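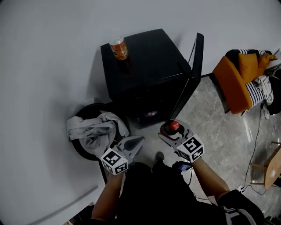
Office power bills, start here. Trultik pilot, 9 weeks, one floor. Ask room: who has a fridge at work thats older than their job? (wait for hands)
Small stuff adds up. Mini fridge, door wide open, somebody with a bottle right at the front of it, can parked on top. Every office has one. Don't linger.

Numbers. 49 plugs checked, 20 on all night. Say it slow.

Haslam site next: timers on the printers, lights off at night. Skip the chart if runing late.

Ask: one plug walk per floor before the end of November. Sheet is by the door. Questions, then hand over to the Gulo people.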